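Gripper width is a bad success signal

I spent most of September on a labeling problem that I had assumed was already solved. We record pick-and-place demonstrations with a hand-held gripper, run them through a segmenter, and train a policy on the segments. The segmenter decides where a grasp starts and ends. Until last month it did this with one number, the jaw opening, and one threshold.

The rule was simple. If the opening stops decreasing before it reaches the closed position, there is something between the pads. If it starts increasing again, the thing has been released. On rigid objects this rule is fine. I wrote it against a set of blocks and mugs and did not look at it again until Raghda Mansour started sending me packing sequences, snack bags into a cardboard box, with a failure count that made no sense.
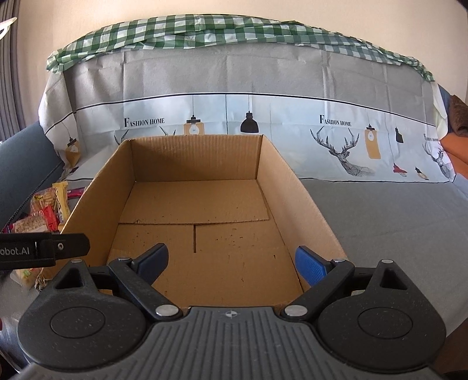

Gaëtan Carré

The box side of the task is easy for perception. The walls are plain, the rim is usually visible, and the release is a large, fast change in width that any threshold will catch. I fit a plane to the floor of the box once per episode and don't update it. Carla Tarawneh pointed out that floor flaps are not coplanar where they overlap. She is right, and for dropping bags it doesn't matter.

The grasp side is where the labels go wrong. A bag of crackers does not stop the jaws at a fixed width. Air moves, the contents shift, and the opening keeps creeping inward for as long as the operator squeezes. My segmenter waited for the velocity to settle, and on soft bags it often settled after the lift had begun. The segment boundary then landed mid-air. The policy learned to start lifting before it had closed, which is exactly what the labels told it to do.

I pulled 100 episodes and marked the grasp frame by hand. The median error of the old rule was 7 frames late on bags. In 30 of the episodes the release was also wrong, usually because a squeeze relaxed a little during transport and the segmenter called it a drop.

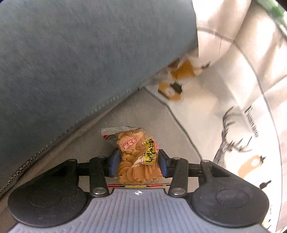 Smoothing the width signal harder was the first thing I tried. It removes the false releases and makes the grasp label later still, so it trades one error for the other. I ran a sweep over window sizes on a Sunday and there was no setting I would have shipped.

What I have now uses two signals. Width is still one of them. The second is the motion of image features in a fixed patch between the finger pads, compared with the motion of everything outside it. Before the grasp, the patch moves with the background. Once the object is held, features in the patch stay nearly still relative to the gripper while the background keeps moving. The switch between those two states is sharp even when the width is creeping.

Details, for whoever maintains this after me:

The patch is defined in gripper coordinates and projected with the calibrated intrinsics. Do not hardcode it in pixels. Omar Jaber did this in the first branch and it broke as soon as a lens was reseated.

Clear packaging gives you reflections, and reflections move on their own. I drop any feature with a track shorter than 40 frames. Printed labels and seals supply most of what survives.

If the gripper is stationary there is no relative motion to measure. In that case the segmenter holds its previous state and sets a flag. It does not guess.

Width now only vetoes. If the jaws are fully open, nothing is held, whatever the patch says.

On the same hand-marked set, the median grasp error is one frame. The false releases are almost all gone. The ones left are episodes where the pads cover so much of a small package that there is no texture to track, and I don't have a good answer for those. Lama Khalaf wants to try the motor-side data from the Flanton arm, but that does nothing for the hand-held recordings.

I have not retrained everything yet. The old segments are still in the Jimbridge store under the previous version tag, so check the tag before comparing runs. The new segmenter is slower, mostly in the feature tracker, and I have it running as an overnight job instead of at ingest. Next is the place label, where I would like to stop using width altogether and use the distance to the box floor.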